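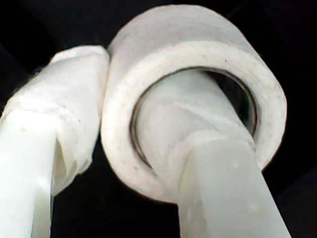

White tape, slightly speckled. Mine all look like this by the end of a month.

I want to say a word for the tape drawer. Or against it, depends how you read it. Typing this before the school run so forgive the state of it.

Every house I know has the drawer. Batteries, takeaway menus, a key to something, and tape. Always tape. Five kinds, none of them the kind you want, and the one you do want has lost its end. So you stand there turning it round and round under the kitchen light, scraping with a thumbnail. Meanwhile the child is bleeding on the lino.

My view, and I'll stick to it: tape should live out. On the top, in a tray, where a hand can get at it. Not in a drawer, not in a tin with a lid, not in the "first aid bag" on top of the wardrobe.

I said this in the newsletter in April and got told off. Bhavana Poduval wrote to say a kitchen with things left out is a kitchen that never gets wiped. Fair. Anil Sundaram said he keeps his in a zip bag inside a box inside a cupboard and has never once had a fluffy edge. Also fair, but how long does it take him to put on a plaster? He didn't say.

The thing people get wrong is they tidy by how it looks when it's put away. Empty worktop, lovely. Then they need something and the whole lot comes out again, and it stays out, all of it, for a week. I'd sooner have one low tray with a few walls in it and see what I own.

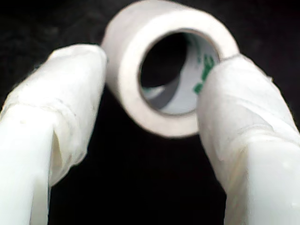
White again. Green print inside the core, too blurred to read.

Which brings me to labels. The name of the thing is so often printed where you can't make it out. I've bought the wrong width 2 times now, becuase once the wrapper's gone every roll is just a white roll. Write on it. Felt pen, inside the core, done. Manikandan Rai does his with the date he opened it, which I thought was fussy until I found a roll at the back of mine that had gone to glue.

And stop buying so much of it. My mother had one roll. It hung on a nail by the back door, and it did fingers, parcels, hems and the leg of my glasses. We knew where it was. I don't think she was a tidier person than me, she just had less to be untidy with.
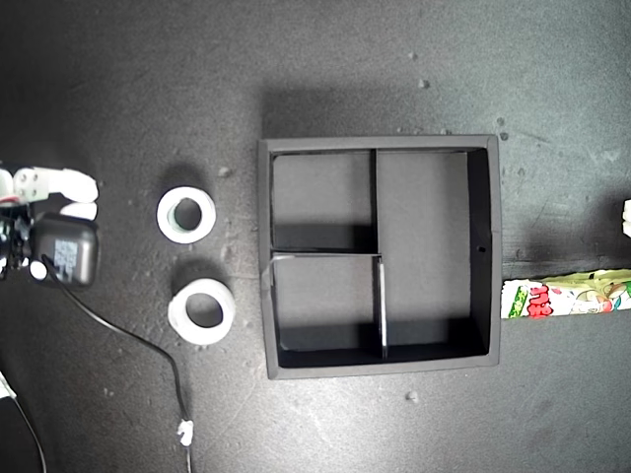 Dividers, then. People go mad for dividers. You can spend a whole evening cutting up cereal boxes and have a slot for each paperclip, and it'll last till the first person in a hurry. Keep it to a few sections and make one of them big. The big one is for whatever you couldn't be bothered to sort, and there will be plenty. Small ones for small things that roll about. No lid.

Dust, yes. Tape left out does pick up a bit of grey round the edge. Tear off the first turn and throw it away. I can live with losing an inch of tape.

Zeyu Ren asked wether this applies to scissors. It does not, not with a toddler in the house. Scissors go up high. Tape stays down.

Right, coats. Letters to the usual address, and Anil, I do want to know how long the plaster takes.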